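Envases compuestos de cartón y su tratamiento en la recogida selectiva de Kesilcombe

Memoria de proyecto de la asignatura Gestión de Residuos Urbanos
Autores: Adanech Teshome y Abenezer Woldegiorgis

1. Introducción y objeto

El presente trabajo estudia el destino de los envases tubulares de cartón con componentes de otros materiales en el sistema municipal de recogida de Kesilcombe. Se trata de recipientes empleados para aperitivos, cacao, leche en polvo y sales de cocina, cuyo cuerpo de cartón enrollado suele combinarse con una lámina interior de aluminio, un fondo metálico y una tapa de plástico. La normativa municipal los clasifica como envases ligeros, pero la información que recibe el ciudadano no siempre coincide con esa clasificación.

El objeto de la memoria es doble. Por una parte, se pretende conocer el grado de acierto de los hogares al depositar estos envases. Por otra, se examina si las instalaciones de la planta de selección de Bonen permiten recuperar alguna de sus fracciones en las condiciones actuales de funcionamiento.

2. Antecedentes

Los manuales consultados coinciden en señalar la dificultad de separar materiales adheridos entre sí. El cartón puede tratarse en un hidropulpador, pero el tiempo de permanencia habitual resulta insuficiente para desprender la lámina interior. El fondo metálico, cuando es de acero, atrae al envase completo hacia el separador magnético, de modo que el cartón acaba incorporado a la fracción férrica y se pierde en la fundición.

La tapa presenta un comportamiento distinto. Al no estar adherida, puede retirarse a mano y clasificarse con los plásticos, siempre que el usuario realice la separación en el domicilio.
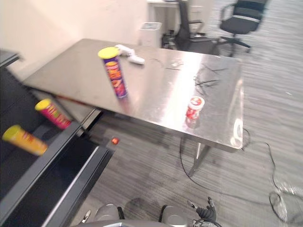
En cuanto a la señalización, los contenedores de Kesilcombe muestran pictogramas de botellas, latas y briks, sin referencia alguna a los tubos de cartón. El folleto vigente, editado en el mes de abril, los menciona en una nota al pie de la última página.

3. Metodología

Se distribuyó un cuestionario en los barrios de Gebru y Wiswood, elegidos por su diferente antigüedad y por disponer ambos de contenedores en superficie. El cuestionario constaba de preguntas cerradas sobre el contenedor utilizado, la retirada previa de la tapa y la consulta de fuentes de información. Se obtuvieron 90 respuestas válidas. Quedaron excluidos los formularios incompletos y los procedentes de establecimientos comerciales.

De forma complementaria, se realizó una visita a la planta de Bonen un viernes, en turno de mañana, con la autorización de la dirección. Durante la visita se observó la línea de envases ligeros desde el abridor de bolsas hasta la prensa de metales, y se entrevistó a la persona responsable del turno.

4. Resultados

De los hogares encuestados, 67 declararon depositar estos envases en el contenedor de papel y cartón. El resto se repartió entre el contenedor de envases ligeros y el de fracción resto. Solo dos hogares afirmaron retirar la tapa de manera habitual, ambos en Wiswood.

Según los registros facilitados por la planta, en el último ejercicio se retiraron 2.903 kilogramos de envases compuestos de la línea de papel como material impropio. La cifra no distingue entre tubos y otros formatos, por lo que debe interpretarse con cautela. En la línea de envases ligeros no existe registro separado, puesto que el material se contabiliza junto con el acero.

La persona entrevistada indicó que los tubos de menor diámetro atraviesan con frecuencia la criba y terminan en el rechazo. No fue posible cuantificar esta pérdida con los medios disponibles.

5. Discusión

El comportamiento declarado resulta coherente con el aspecto exterior del envase y con la falta de indicaciones en el contenedor. Debe advertirse, no obstante, que la muestra es reducida y que las respuestas recogen hábitos declarados, sin comprobación mediante caracterización de bolsas. Tampoco se preguntó por el tipo de producto, dato que habría permitido distinguir los envases con fondo metálico de los que lo tienen de cartón.

6. Propuestas

Se propone incorporar un pictograma específico en los contenedores de envases ligeros y trasladar la nota del folleto a la página principal. Se propone asimismo que la planta registre por separado los tubos retirados de la línea de papel durante un trimestre, a fin de disponer de una base de cálculo para posteriores trabajos.

La plantilla del cuestionario y la tabla de respuestas por barrio se incluyen en el anexo I. Las notas de la visita a Bonen figuran en el anexo II.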